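Plotix members list - archive
Home | Threads | Search | Join

February, 9:40 pm
From: shop desk, Curkwood

Re: lights and layout in the big room

Answering in pieces, have to be up early.

> Before we sign on for a second year can someone say what
> the Curkwood room is really like? Mostly worried about light.
> The old place on Espinoza was so dim I was doing fine work
> with a headlamp on. Also is there room to walk when it gets
> busy, and is upstairs ours or not. Don't want to drag
> my bench over there and then drag it back.

OK. Light first. Two long fluorescents do most of the work out in the middle, then smaller ceiling lights farther back toward the door. Under the mezzanine it's just little recessed ones, fine for storage or standing around talking, I would not put a bench there. The back door is glass so you get a bit of light that way too. White walls help a lot, white ceiling too.

Floor is light gray and kind of shiny. Shows every scrap of wire. Sweep up before you go pls, the push broom goes back on its hook.

Walking room is OK. People were spread out all over when this was taken, some on their feet, one at the desk in back, one bent over some work on the right hand side, and you could still get thru.

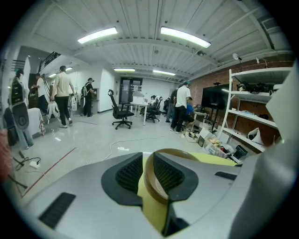
Stuff still to settle

1. Upstairs. The mezzanine is NOT in our lease. Black railing along the edge up there, please don't hang coats or cords over it.

2. Benches. We have space for 2 more, not 9 like somebody put on the signup sheet. First come. Measure yours before you haul it.

3. Money. Share of the new bench lamps comes to $589 for the whole group, split evenly. Ordered thru Flusateo same as last time. They say 2 weeks, so figure three.

4. Low seats. If you work sitting down close to the floor, pick a spot off to the side and leave the middle open - carts come thru there.

5. Noise. Sound bounces off that corrugated ceiling. Grinding before noon only, ask whoever's at the desk.

> And can I leave my stuff overnight?

Yes if it's in a bin with your name on it. No open cans of anything. Shelf space is tight until teh lamps get unpacked so one bin each for now.

Send bench measurements to the list, not to me direct, I lose them.

- shop desk

Contact the list owner | Copyright Plotix members list | Back to top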